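4.2 Comparison of Finger Designs on Household Textiles

The second part of the evaluation considers how the choice of finger affects the handling of soft goods in furnished rooms. Section 4.1 dealt with rigid objects on a laboratory table, where the two finger designs performed almost equally. Textiles place different demands on a parallel gripper. The contact area is not known in advance, the material folds between the fingers, and a grasp that holds at first may slip once the full weight of the cloth is taken up.

Two finger sets were compared. The Haslinger set uses flat plates with a rectangular cut-out, which lowers the mass at the fingertip and leaves part of the grasped material open to the wrist camera. The Vidholm set uses solid fingers of the same length with a ribbed inner face. Both sets were mounted on the same hand-held tool and driven by the same trigger mechanism, so that the operator's hand supplied the closing force in both conditions. Operators were told to approach, close, lift and release at their normal pace, and were given no instruction on where to take hold of the cloth.

Recordings were made in furnished bedrooms at the Dreltov site, and the rooms were left as the occupants normally keep them. Beds, blankets, rugs and stored belongings were not moved before a session. This decision made the data harder to label, but a cleared room would have removed many of the conditions that the comparison was meant to test. Ceiling lights were left on or off according to the occupants' habit, and camera exposure was set to automatic throughout.

A total of 2,502 grasp attempts were recorded between the start of April and the close of collection on 14/09/2025. Of these, 116 were removed before analysis. Most of the removed attempts had gaps in the pose track, and the remainder were stopped by the operator for reasons not connected with the grasp. The remaining attempts were labeled by two annotators working separately, with disagreements settled by a third.

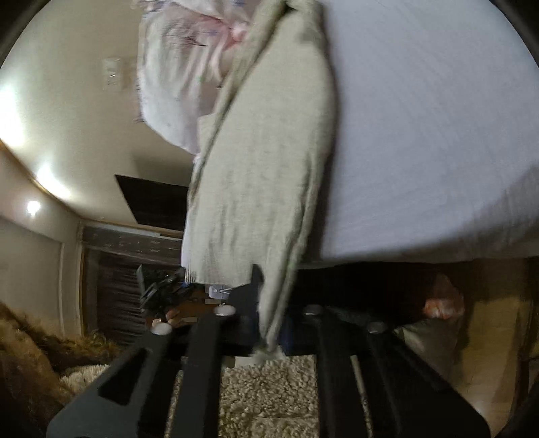 Figure 6. Wrist-camera view with a long beige towel hanging over the side of a bed, its lower end between the two fingers of the hand-held gripper.

An attempt was counted as successful if the cloth left its support and stayed between the fingers until the operator released the trigger. Partial grasps, in which one layer was held and another fell away, were labeled separately and are not included in the success rate. Slip was recorded when the annotator could see the cloth move relative to the fingertip by more than the width of the finger. Where the cloth hid the fingertip for most of the lift, the attempt was marked as not observable for slip, although it could still be counted as a success or a failure.

The two designs differed mainly at the edges of the cloth. When the operator took hold of a hanging corner or hem, the ribbed Vidholm fingers held more reliably, and slip was less common during the first part of the lift. On thick or doubled material the difference was small. The flat Haslinger plates performed better when the cloth lay against a mattress, where the ribbed fingers tended to pick up the sheet together with the target. This second effect was not expected and appeared in all rooms, although it was weaker with tightly fitted sheets.

Visibility favored the Haslinger set. Annotators marked fewer attempts as not observable, and the camera-based tracker lost the edge of the cloth less often during closing. The cut-out may not be the only cause, as the Vidholm fingers are also slightly wider at the base and cover more of the lower part of the image. A version of the Vidholm finger with a cut-out was made late in the project, but only 41 attempts were recorded with it — too few for a separate comparison. They are excluded from the results given above.

Two further observations concern the camera. The wide-angle lens keeps both fingers and a large part of the room in view, which helps the pose tracker in spaces with plain walls. It also brings ceiling lights into the image when the tool is rolled to one side, as operators often did when reaching for hanging cloth. Strong glare near the edge of the image did not by itself cause the track to fail. Failures were more frequent when glare came together with fast motion and when most of the view was filled by a single pale surface, such as a bedsheet held close to the lens.

The recordings were then used to train the Flakemik controller described in Section 3. One policy was trained for each finger set, with the same number of attempts drawn at random from each condition. The policies were tested on a fixed arm with the matching fingers installed. The order of the two designs on hanging cloth was the same as in the hand-held recordings, but the gap between them was wider. One possible reason is that operators corrected for early slip by closing harder, while the arm applied a fixed closing force. The hand-held tool did not measure force, and the present data cannot settle the question.

These results apply to dry household textiles and to the closing speeds that operators chose for themselves. Wet cloth, knitted garments and items with fasteners were outside the collection plan. Wear of the fingertips was checked at the end of each session, and the ribbed inserts were replaced once during the period. Attempts made before and after the replacement were compared for slip on hanging cloth, and no clear difference was found.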